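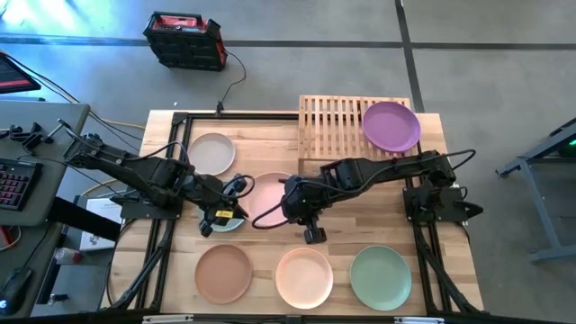
Tijani asked under the last post whether the Honddale kit can be taught a table-clearing job without writing any code. Yes, it can, and it's great fun! I've had the two-arm set for a while now, and plates are my favourite place to start.

1. Clamp the rails to the bench, then bolt on both bases.
2. Open Trutard (the app in the box) and run "Home" on each arm.
3. Set the grip force to 46. Mine came at 200, far too much for a thin rim.
4. Put out a few plates in different colours, well apart.
5. Guide one arm by hand to a rim, close the fingers, lift, and carry it to the rack. Save.

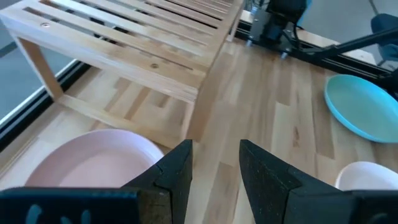 Do the same with the other arm, then repeat with the plates moved. You can store up to 100 runs per job, and more variety really does help (I love watching it cope with a new layout). Keep your approach slow near the slats. My one grumble is the manual, so keep the Fitero quick-start sheet handy.

1,719 views | 46 comments

Related
Choosing fingers for the Honddale
Trutard settings for beginners

Contact | © Fitero Workshop Notes | Back to top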